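How to wash dark clothes so they stay dark

By Lenni Kokkonen

I moved to Bruststead with one suitcase, and almost everything in it was black, navy or dark green. After the first winter my clothes looked ten years old. The collars were gray, and one pair of black jeans had white lines on the legs like a map of rivers. I have changed my way of washing since then, and the clothes I bought afterwards have kept their color much better. I write down the full method here, also for my cousin, who asks me for it each time we talk.

It is meant for ordinary cotton and cotton mixes: T-shirts, sweatshirts, jeans, socks. For wool and silk please follow the care label and use a detergent made for them.

What you need

A liquid detergent for dark colors. I use Pridska in the dark bottle, but any similar one will do.
White vinegar, the cheap kind for cleaning or cooking.
A big bowl or a clean sink.
One old white towel.
A place to dry clothes which gets no direct sun.

Step 1. Check if the color runs

Do this with every new dark garment before it goes together with other things. Wet a corner of the white towel with warm water and press it for one minute on an inside seam. If the towel takes color, wash the garment alone the first few times. Some red and dark blue cottons give color for a long time, and there you need patience.

I did not do this test with a pair of indigo pants, and my bed sheets are light blue to this day.

Step 2. Sort in a simple way

I used to make many small piles and then never had enough for a full machine. Now I have darks, lights, and towels. Towels must go by themselves, also the dark ones. They leave lint on everything, and lint makes a black shirt look faded when the color is still fine underneath.

Jeans I wash with other jeans if I can. The thick fabric and the metal buttons rub against thin cotton all through the program, and rubbing takes away more color than the water does.

Step 3. Prepare each piece

Empty the pockets. One paper tissue can ruin a complete load of black clothes, and you will pick white crumbs until evening.

Close zippers and hooks. Tie the cords of hoods in a loose bow, so they do not get pulled out. Then turn everything inside out. If you take only one advice from this page, please take this one.

Look at the neck and under the arms. White marks from deodorant come off better before the wash than after it. Put a little liquid detergent on them, rub softly with your fingers and wait for some minutes. Do not use a hard brush on the outside of dark cotton. It makes a pale spot which stays.

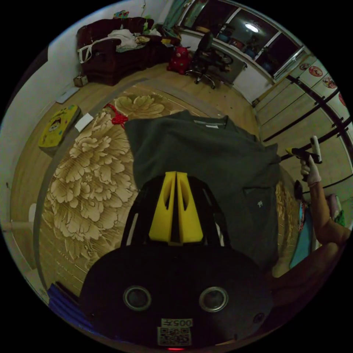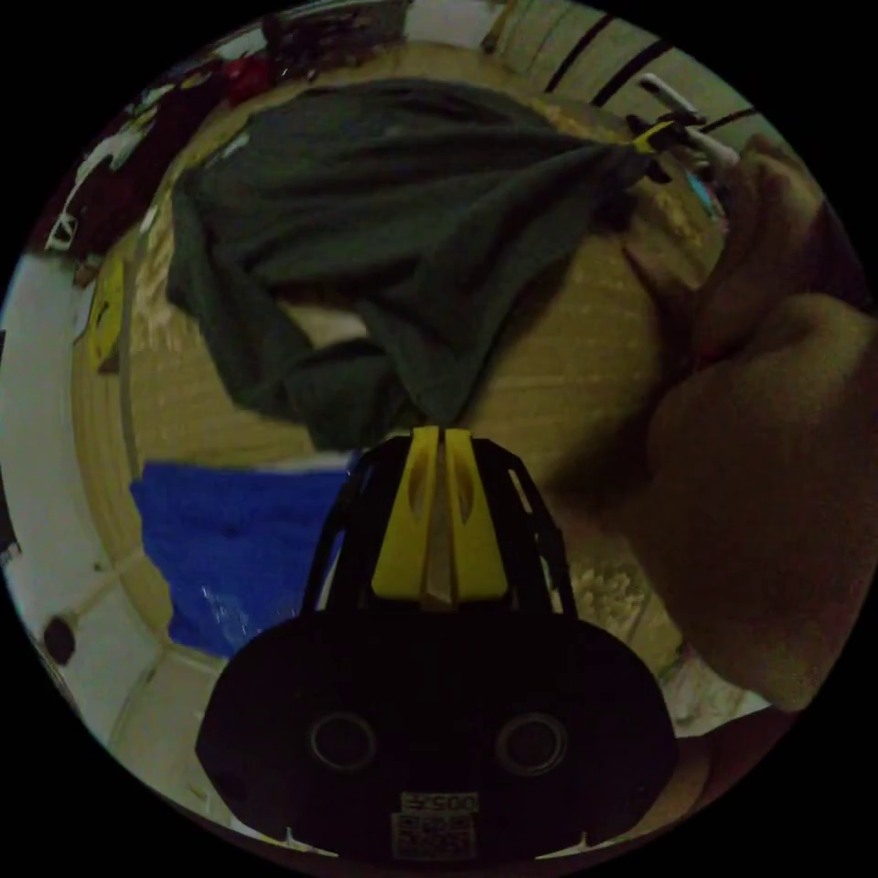
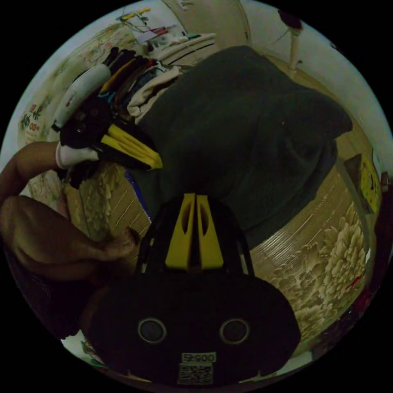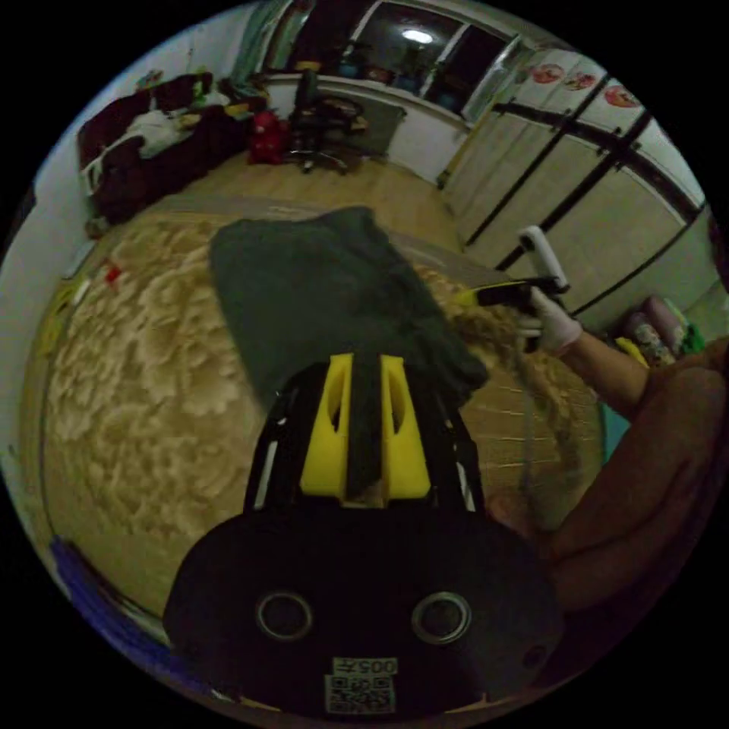
Step 4. Load the machine and choose the program

Fill the drum so that your hand still fits between the clothes and the top. When it is too full, the clothes cannot move and the detergent stays in the folds. When it is almost empty, they fall and hit the drum more strongly.

Use cold water for things that are only a bit worn, and warm (not hot) for socks and sports clothes. Choose a short program. My machine has a standard cotton cycle of 105 minutes, and for years I used it for everything without thinking. For a sweatshirt worn twice to the office it is much too long.

Measure the detergent with the cap. More soap does not clean more, it only leaves gray stripes, specially if your water is hard as ours is in Bruststead.

Spin at medium speed. At high speed the creases get pressed in, and on black jeans those creases become the white lines I wrote of in the beginning.

Step 5. Vinegar, if you have stripes

If dark clothes come out with a gray film, fill the bowl with cool water and add half a cup of white vinegar. Put the clothes in, move them with your hand and leave them for twenty minutes. Rinse well with clean water. Never put vinegar together with bleach, it makes a dangerous gas.

My neighbor Luminița Văduva adds salt to the first wash to "lock" the color. I tried it on two shirts from the same package, one with salt and one without, and after a summer I could not tell which was which. She still does it, and her clothes look good, so do as you like.

Step 6. Dry in the shade

Take the clothes out when the machine is finished. Shake every piece and leave it inside out. I have a folding Derkix rack in the hallway, with the window open at the far end. Sweatshirts I lay over two bars, so that the shoulders keep their form. Direct sun in July can fade a black T-shirt in a few afternoons.

If you must use a dryer, use low heat and take the clothes out while the seams are still a little damp.

How often to wash

Less than you think. Jeans can wait many days, and a sweatshirt over a T-shirt can be worn several times. Hang it near a window overnight and smell it in the morning. Underwear, socks and anything for sport go in the wash after each use, of course.

When the color is already gone

Washing will not bring it back. Cotton can be dyed again at home, but polyester thread usually stays in the old color, so the seams may look different from the rest. I will write a separate page for dyeing when I have cleaned my pot.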